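Valunley tightens parcel size rules from May

Regional carrier Valunley will change how it measures parcels at its Salla and Dudek depots starting in May. Billing will be based on outside dimensions taken at intake, replacing the figures entered by the sender. Cartons with a longest side over 700 mm will move to the oversize rate. The current limit is 799 mm.

Measurements will be rounded up to the next whole centimeter. Bulging sides and raised flaps count toward the total. Soft packs are measured flat, at the widest point.
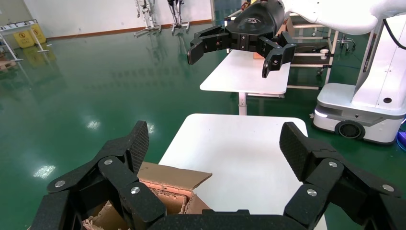
The Salla depot handles around 2,000 parcels on a normal weekday, most of them from small online sellers. Accounts billed monthly will see the measured size next to the declared size on each invoice line. Disputes must be filed within 2 working days of delivery and need the original label number.

Shipments booked through Testine, the carrier's web portal, before the change will be billed at the old rate. An updated rate table will be posted in the portal on Wednesday. Weight limits and pickup times stay the same.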